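Witivik Household Task Program
Progress report to the Neddale Fund, second reporting period
Prepared by Jozefína Skála, project lead

Where the money is

You asked for a shorter report this time, and for fewer graphs with arrows pointing up. I have taken out the graphs. The question you are paying us to answer is whether a machine can do a household's ordinary chores without a person standing next to it with a hand on the stop button. As of the end of April, our machine can do parts of four chores, and the hand is still on the button.

We have two units running. Tully is the mobile one, with two arms and a base that dislikes rugs. Wurska is a fixed arm bolted to a bench, and it folds. Both were out of service for part of February while we waited on a wrist joint, a delay I mention because it appears in the budget as "consultancy, other."

What got done

Over the period we logged 3426 task attempts across both units. I would like to say they were all meaningful. A good share of them were Tully opening the same dishwasher.

Towels. Wurska folds a hand towel to a standard my mother would refold, though without comment. Bath towels are harder, and fitted sheets have been moved to the next period, where they were also going to be last time.

Dishwasher. Unloading plates and mugs works on most days. Cutlery does not. Tully treats a fork and its neighbor as one object and puts both away in whatever drawer is open.

Wiping tables. This is the good news. On a bare table Tully now wipes edge to edge and stops when it should. On a table with things on it, it either wipes around them and leaves a map, or wipes them onto the floor, which technically leaves a clean table. We have changed the scoring.

Litter pickup. This is where most of our attention went, and it gets its own section below.

Litter, or why a living room is harder than a warehouse

Your reviewer wondered why we spend so much on picking up trash when shops have had floor-cleaning machines for years. Those machines are very good at floors. They are less good at deciding. A sweeper in a store aisle can assume that anything small and flat is rubbish. In a home, the small flat thing may be a receipt somebody needs for a return, and the household will remember who threw it out.

Paper is our worst material. It has no fixed shape, it sticks to tile, and a torn scrap lying flat gives a gripper almost nothing to hold. In 289 pickup trials on flat scraps, Tully got hold of the paper at the first try in 151. Crumpled paper goes much better, and one of our engineers has proposed, seriously, that users be asked to crumple before littering.

The second problem is the bin. People move it to the mess, tip it, hold it at a handy angle and drop things in with the other hand, all without thinking. Tully parks the bin, goes to the scrap, comes back to the bin, and repeats. It is like watching someone empty a bathtub with a spoon – steady, polite and very long. Teaching it to carry the bin in one hand and collect with the other is the main goal for the coming months, and our reference for it is plain human practice.

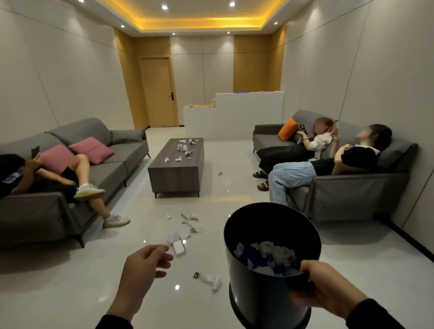 Could a household leave the machine alone with this job today? It could leave it alone with crumpled paper on a hard floor, provided someone has checked first that nothing worth keeping is down there, and we would still want a person in the building.

People on the sofa are a separate matter. Tully slows down near feet, as it must, and it currently slows down so thoroughly that it stops. Legs stretched out into a walkway are read as a wall. We have loosened the rule a little for feet that are not moving and will report on the results, along with any complaints from the feet.

Spending

We are inside the budget on staff and slightly over on parts. The overrun is 500 dollars, nearly all of it gripper pads, which wear out on tile grout faster than the supplier's catalog suggested. I am not asking for more. I am asking to move the sum out of the travel line, where it was not going to be used anyway, as Tully does not fit in the van.

Next period

Two-handed bin work, on tile first and then on carpet. Cutlery, one fork at a time. A keep-or-throw test, in which Tully sets aside anything it is unsure of in a tray for a person to sort. Early runs suggest it is unsure of nearly everything, so we will need a larger tray.

Fitted sheets remain on the list.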